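Club robotique Flenell : astuces d'atelier

Entretien du plateau

Dépoussiérer à la microfibre sèche avant chaque séance. Pas de produit gras : les briques glissent et les essais ne sont plus comparables. Resserrer les équerres des profilés toutes les 15 séances.

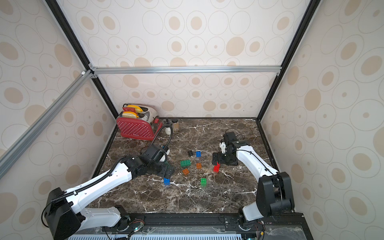
Le tri se prépare à vitesse réduite, 100 mm/s au maximum. Eldana Birhane conseille de régler d'abord un bras, puis l'autre. Sur un plateau sombre veiné de blanc, la brique noire se détache mal ; commencer par les rouges et les orange. Contrôler aussi la boucle du câble côté grille-pain, bras tendu puis replié.

Câbles : laisser du mou à chaque articulation. Collier serré à la main, jamais à la pince.

Doigts de pince : poncer au grain 600, dégraisser, remonter. Noter la date dans le cahier de Mulugeta.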